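3.2 Glass and sponge

The wiping trials used a glass pane standing behind a white tabletop. Sponges were two-layer kitchen types, a green scouring pad on yellow foam, taken from one Bozsik batch. Each trial began with the sponge lying on the tabletop, pad up. The Sundlow site supplied 1,187 of the 1,412 trials; the rest were run at Dorkness. 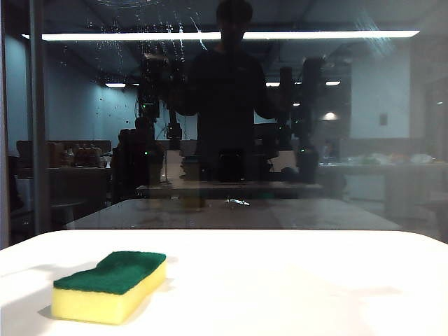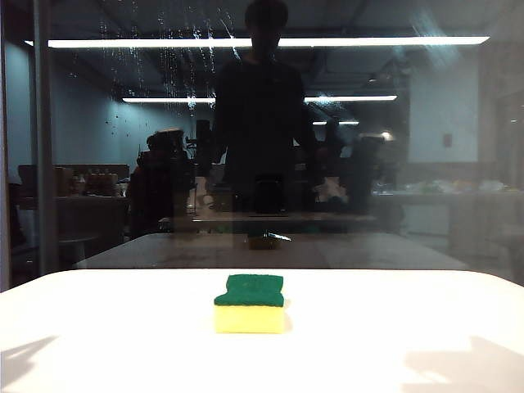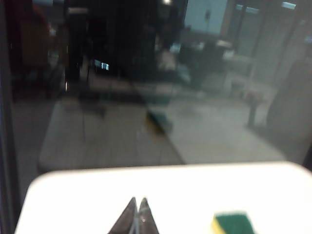

Figure 4. Two-layer sponge on the white tabletop in front of the glass. Water spots and streaks show on the pane in the first view.

Residue was scored from 0 to 100 after drying. Cendside objected in review that a score taken after drying mixes spots left by the sponge with spots it failed to remove, and asked for a second reading before wiping. This reading was added for the last 151 trials and is reported separately in Section 4.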